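Sewing thread loops back on itself and knots every few stitches when hand sewing

Domora Community Help > Sewing and Mending > Hand sewing

Corina Moldovan

I'm hemming a pair of lined curtains by hand because my machine is out for repair. The fabric is a medium cotton and I'm using all-purpose polyester thread, doubled. Every few stitches the thread folds back on itself and makes a little loop, and if I don't see it in time it pulls down into a knot on the wrong side. I have cut and restarted so often that the first panel is a mess of thread ends.

I've tried pulling more slowly and it still does it. Is this cheap thread, or is it something I'm doing? The spool is an old one from my mother's sewing box, no label left. I start with a piece as long as I can reach with both arms so I don't have to rethread much. I have 2 panels to finish before my sister moves in August and would rather not do them over.

Wolfram Kramer

Your thread is too long. Cut it from your fingertips to your elbow, plus a little. Both arms is asking for trouble, and doubled it's even worse.

Also old thread gets weak. Throw that spool out.

Annatjie Mabaso

Wolfram is right about the length, but there are a few other things going on, and changing only the length may not fix it.

Thread is twisted when it's made. Each time you push the needle through and pull, you roll it slightly between your fingers, and that adds twist or takes some out. After a while the thread has more twist than it wants, and it relieves that by curling up wherever it's slack. Let the needle drop and hang from the work every so often. It will spin by itself and stop when the thread is relaxed. Then carry on.

Loose loops are harmless as long as they're still open. Any long strand lying slack on a surface will do it.

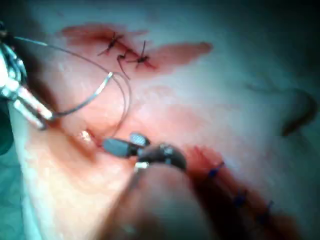

Thin grey suture thread lying in an open loop below a row of dark knots.

When you see one like that, don't pull the needle. Put the tip of the needle or a finger inside the loop, keep a bit of tension on it, and draw the thread through until the loop closes around your finger and slides away. If it has already pulled down, put the needle point into the middle of the knot and wiggle it before you reach for the scissors. Most of them open, because they are only slip knots.

For curtains I would not double the thread at all. Two strands never feed evenly, and the longer one makes the loops you describe. A single strand is strong enough for a hem that only carries its own weight. If you want it stronger, run it over a piece of beeswax twice and press it with a warm iron between two sheets of paper. Test on a scrap first — wax can leave a mark on light cotton.

About the old spool: take a short piece and snap it between your hands. If it breaks with hardly any pull, don't use it on something that will hang in the sun. If it holds, it's fine to use up.

Corina Moldovan

Thank you both. I snapped a piece and it broke very easily, so that spool is gone. I bought a new one and did half a width with a single short strand. I had one loop and got it out with the needle. Rethreading is annoying but still faster than picking out knots.

I don't have beeswax. Would a candle do?

Annatjie Mabaso

Not a regular candle. Paraffin flakes off and can leave a greasy spot when you iron the hem. You can skip the wax on new polyester thread.

Emanuel Mihăilă

I know this thread is about curtains, but the same thing happens with embroidery floss, and what helped me was pulling the strands out of the skein one at a time and then laying them back together. I did a 33 inch table runner that way and had hardly any tangles. Also check the eye of your needle. I had one with a rough spot that was fraying the thread, and I blamed the floss for months. If the thread looks fuzzy near the needle, change the needle.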